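Growing for Market: A First Course in Small Farm Production

Chapter 23
Keeping Root Crops Through the Winter

Most of the crops covered so far in this book are sold within a few days of being picked. Root crops are different. Carrots, beets, parsnips, rutabagas and potatoes can be dug in the fall and sold a little at a time until spring, and a farm that stores them well has something to bring to market when most stands are closed. Storage also changes how the work is spread over the year. Harvest is heavy for a few weeks, and then the washing, sorting and packing can be done indoors in small batches. 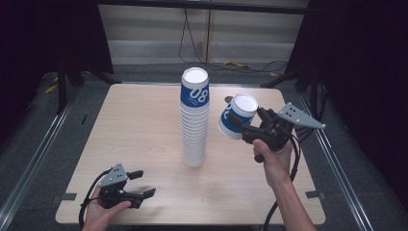 Department of Plant and Soil Studies, Pennington College

Before you start this chapter you should have read Chapter 19, on soil temperature, and the section on crop maturity in Chapter 21. You do not need any background in refrigeration. The parts of the chapter that deal with cooling equipment explain the terms as they come up, and the arithmetic is kept simple.

What this chapter covers

The chapter has five sections. The first looks at what goes on inside a root after it is dug. The second deals with timing and methods of harvest. The third compares the main kinds of storage, from a field clamp covered with straw and soil to a cooled room. The fourth is about checking and sorting the crop during the winter. The last section works through the cost of storage, including the part of the crop that is lost.

When you have finished, you should be able to:

Explain why a stored root loses weight, and name the two conditions that most affect how fast this happens.
Decide whether a field of carrots is ready to dig for storage or should be left longer.
Choose a storage method for a given crop, quantity and climate.
Recognize the common storage rots and tell them apart from frost injury.
Work out a fair selling price for a crop that has been held for several months.

Terms used in this chapter

Clamp. A heap of roots on the ground, covered with straw and then with soil. Some growers call it a pit, even when nothing has been dug out.
Curing. A short period of warm, humid storage that lets the skin thicken and small cuts close over. It is used for potatoes and sweet potatoes, and is not used for carrots or beets.
Field heat. The heat a crop carries with it when it comes out of the ground.
Relative humidity. The amount of water vapor in the air compared with the most it could hold at that temperature.
Respiration. The process by which living plant tissue uses up its sugars and gives off heat, water and carbon dioxide.
Shrink. Weight lost between harvest and sale. Some farms count only water loss as shrink, and others include roots thrown out in sorting. This book uses the second meaning.
Topping. Removing the leaves from a root.

A case to keep in mind

Bremeveo Farm lies in the lower Skamitz Valley, on a silt loam that drains slowly in the fall. The farm had grown summer bunching carrots for several seasons before it tried a storage crop. In the first year it planted one block of a late variety in beds 200 feet long, and by the end of the season it had a good stand with very little forking.

The crew had a full schedule of fall markets, so the carrots were left until there was time for them. By then it was November and the ground was wet. The roots came up with a thick coat of mud. Because the wash line had been drained for the winter, the carrots were topped by hand, tipped into bins as they were and moved into an old milk house with a small air conditioner in one wall. The bins were filled to the top and pushed together against the back wall to save floor space.

The first 600 pounds went out to a food co-op in Pennington and were well received. After that the quality fell off quickly. Roots in the middle of the bins had sprouted white feeder roots and were starting to soften, while those along the top had turned rubbery. Several bins next to the wall had a black, sunken rot at the crown. The farm sorted what it could, sold part of the rest for juice and spread what was left on a field.

None of the steps the farm took was unusual, and any one of them alone might have done little harm. We will return to this crop at the end of each section and ask which decisions mattered most. As you read, you may find it useful to write down what you would have done in the farm's place, given the same crew and the same building.

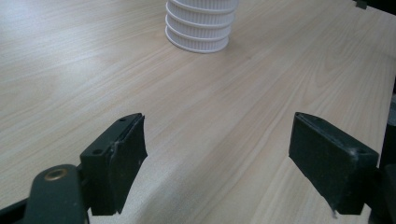
23.1 The root after harvest

A carrot in a bin is alive. In the field, it was storing sugar made by the leaves so that the plant could flower the following year. Digging and topping cut off the supply, but the root goes on using what it has. It takes in oxygen, breaks down sugar and gives off heat and water. This is respiration, and all storage methods are ways of slowing it down without killing the tissue.

Temperature has the greatest effect. Within the range that matters here, a root at the temperature of a cool kitchen respires several times as fast as one held just above freezing. The heat it gives off warms the roots around it, and those respire faster in turn. In a small basket the heat escapes to the air. In a large bin with no space around it, the heat builds up at the center, and this is why the middle of a bin often sprouts first.

Water is the second concern. A root is mostly water, and it has no waxy skin of the kind found on an apple or a winter squash. When the air around it is dry, water moves out through the surface. A carrot that has lost even a small share of its weight this way bends easily and looks dull. Soaking will bring back some of the firmness, but the root will not keep well afterward and should be sold or eaten soon.

The two conditions have to be managed together. Most cooling equipment takes water out of the air as it runs, so a room can be cold enough and still be much too dry. A household air conditioner is a common choice on small farms and does the job at low cost, but it dries the air more than a system with a large coil. Growers make up for this by wetting the floor, lining bins with perforated plastic or covering the top layer with damp burlap. Each of these has drawbacks, which are discussed in section 23.3.

Crops do not all want the same conditions. Carrots, beets, parsnips and rutabagas can be kept together in a cold, damp room. Potatoes need a slightly warmer place, since at very low temperatures their starch turns to sugar and they brown badly when fried. They also have to be kept dark. Onions and garlic are sometimes put in with the root crops to save space, but they need dry air and will sprout or mold in a room that suits carrots. Apples should be kept somewhere else altogether – the ethylene gas they give off turns carrots bitter.

Injury and disease

Sound skin is the main barrier against rot. Most of the fungi and bacteria that spoil roots in storage come in with the soil, and most of them need a wound to get started. A wound may be a deep cut from the digging bar, a bruise from a long drop into a bin, or a tunnel left by rust fly larvae. Cooling the crop soon after harvest slows these organisms as well as the root. It does not stop them all, and a few of the worst grow steadily at temperatures close to freezing.

Varieties differ in how well they stand up to handling. Bureo, a blunt late carrot, is grown in the Skamitz Valley for its thick shoulders and its resistance to cracking. Long, slender types bred for bunching tend to snap at the tip, and the broken end dries out or rots. A variety that sells well in August may be a poor choice for February, and seed catalogs often say little about this. A row or two of trial carrots, stored with the main crop and checked each month, will tell you more.

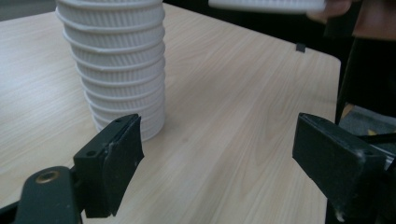

Chapter text last revised July 24, 2023

Cooling after harvest

The sooner field heat is removed, the longer a crop will keep. In late fall the soil may be cold enough that the roots come up close to storage temperature, and little needs to be done. In a warm fall they may need a day or more in moving air before the bins are stacked. Leave a hand's width between bins and the wall, and do not block the fan.

It is best to take the temperature of the roots themselves. The thermometer on the wall shows the temperature of the air near the wall. Push a probe into a root at the center of a bin, wait until the reading stops moving and write it down with the bin number. For the first 30 days, do this once a week with the same bins. After that, once or twice a month is enough unless the weather changes sharply or the equipment has been off.

Whether to wash before storage is still argued over. Unwashed roots lose water a little more slowly, and the work can be put off until the crop is sold. On the other hand, clay that has dried on a carrot for three months is hard to remove and can leave a stain. On sandy ground many growers store dirty and wash as they go. On heavy soils such as those at Bremeveo Farm, washing at harvest is more common, provided that there is clean water and the roots can be cooled right after.

Questions for review

Which part of a full bin is likely to sprout first, and which part is likely to go limp first?
Why can a room that is cold enough for carrots still be a poor place to keep them?
A grower plans to keep carrots, onions and apples in one cooled room. What problems would you expect with each crop?
Look again at the case of the late carrots. List the decisions that affected temperature and those that affected humidity. Some decisions may belong in both lists.

Section 23.2 begins with the question of when to dig.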